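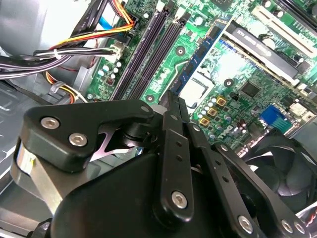

Memory slots and board, side panel off

Thread: Old tower, one module not detected – slot or stick?

kwyss
Posting this in Desktop Repair because the general section sent me here. The machine is an office tower, bought in 2011, green board, separate graphics card, originally sold by Widmer with a Palard sticker over whatever the real maker was. It reports half of the memory it should. Both modules work when fitted alone in the slot nearer the CPU. Either module in the other slot gives no picture and a repeating beep. With both fitted it starts, but the second one is missing from the BIOS screen.

Done so far: contacts wiped with isopropyl, slot blown out, BIOS defaults loaded, coin cell replaced. No change. Is there anything left to test before I write off the slot?

Remo Brunner
Check the CPU socket before the slot. On boards of that age the memory controller may be in the processor, and a dirty or bent contact there takes out one channel and leaves the other alone. Which socket is it?

kwyss
Cooler has been off once, in May, for new paste. I did not lift the processor. Will look up the socket tonight.

Mathias_S
Disagree with the order. Pulling the processor is the riskiest step on the whole board and should come last. Look at the latches first. On a lot of these the module goes down on one side, the latch closes most of the way, and it looks seated. Press on both ends until the latch moves on its own. If you have to push the latch in with a finger, the module is not home.

Remo Brunner
He has already tried both modules in that slot. Two modules badly seated in the same slot, several times over, is a slot problem or a controller problem. Pressing harder will not tell him which.

Mathias_S
It will if there is debris in the bottom of the slot. I had a piece of cable tie in one. Compressed air did not shift it.

Margit Szénási
Lay the case flat before doing any of this. With the tower upright you push the module sideways and the board flexes away from you. Flat, the force goes into the standoffs. Also disconnect the supply and hold the power button for 5 seconds, then leave it unplugged until you are finished.

kwyss
Seated again with the case flat. Latches close by themselves. Same result. Shone a light down the slot and can see no debris and no bent contacts. The socket is a 1155, if that helps.

Remo Brunner
Then the memory controller is in the processor, and a bent socket pin is a real possibility. Cooler pressure matters too. If the cooler was tightened one corner at a time in May, the processor can sit unevenly and lose a channel. Loosen the screws, retighten crosswise in small steps, test again. That costs nothing and nothing has to be lifted.

Mathias_S
Agreed on that step. I would still not open the socket for a machine this old.
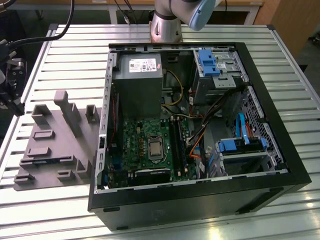
Ambros Marti
Cooler pressure gets my vote as well. I had the same fault on a Nokevo board, error 443 in the maker's own test tool, which the manual lists only as "memory, general". Half a turn less on two of the four screws cleared it. One more thing to rule out is the supply. Measure the 12 V and 5 V rails under load before spending money on parts.

Remo Brunner
A weak rail would not pick one slot and leave the other alone.

Ambros Marti
Usually not. It is a two-minute measurement, so I do it anyway.

kwyss
12.08 and 5.03 with the graphics card working, so the supply is fine. Retightened the cooler crosswise. It started with both modules listed, then lost one again after the third restart. That is the first change I have seen.

Remo Brunner
Intermittent after touching the cooler means contact in the socket. Lift the processor, inspect the pins with a magnifier under low side light, touch nothing unless one is clearly out of line.

Mathias_S
Or fit one larger module in the good slot and stop there – check the maximum size per slot first. Adavis sells tested used ones.

Margit Szénási
If you do open the socket, take the graphics card out beforehand. You need the room for your hand, and the card's release tab is easier to reach with the cooler off.

kwyss
Ordered a magnifier. Will post the pin side when I have it open.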